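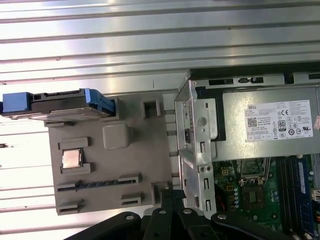
Makano 16-Piece Screwdriver Kit: three months in

I bought this set in January after stripping my third screw of the winter with the hardware store bits I'd been nursing along for years. It cost me $19, and I've used it most weekends since, mostly on old desktop computers but also on a toaster, a pair of sunglasses and the hinge on my neighbor's mailbox.

What do you get? One handle, a short extension, a flexible shaft and a tray of bits that snap into foam. The handle is the best part. It has a free-spinning cap on top, so you can lean on it with your palm and turn with your fingers, and it's fat enough that my hand doesn't cramp up (I have small hands, for what it's worth). The magnet is strong too! I've fished a dropped screw out from under a drive cage with it more than once.

The bits are mostly good. The Phillips ones still look sharp. The smallest flathead chipped in week two, and I'll admit I was using it to pry off a plastic cover, so that one's on me. I emailed and a person named Desta Lencho mailed me a new one anyway, no charge, in a tiny padded envelope.

Now the gripes. The flexible shaft is close to useless - it winds up like a spring and then lets go all at once. The foam tray started shedding crumbs in the first month. And the labels are printed in pale gray on black, so I need a lamp just to find the T15.

I also borrowed the Gamik set from my friend Thu Lục to compare. Hers has a nicer case with a real latch and labels you can read, but the handle is skinny and the magnet can barely hold a screw sideways. She paid nearly twice as much and now she keeps asking to borrow mine.

If you only tighten a cabinet knob twice a year, skip it and use whatever's in the kitchen drawer. If you like taking old computers apart on a Saturday, get it, toss the flexible shaft, and put a dab of nail polish next to the bits you use most. Mine are coral.

Four stars from me. I'd go higher with a better tray.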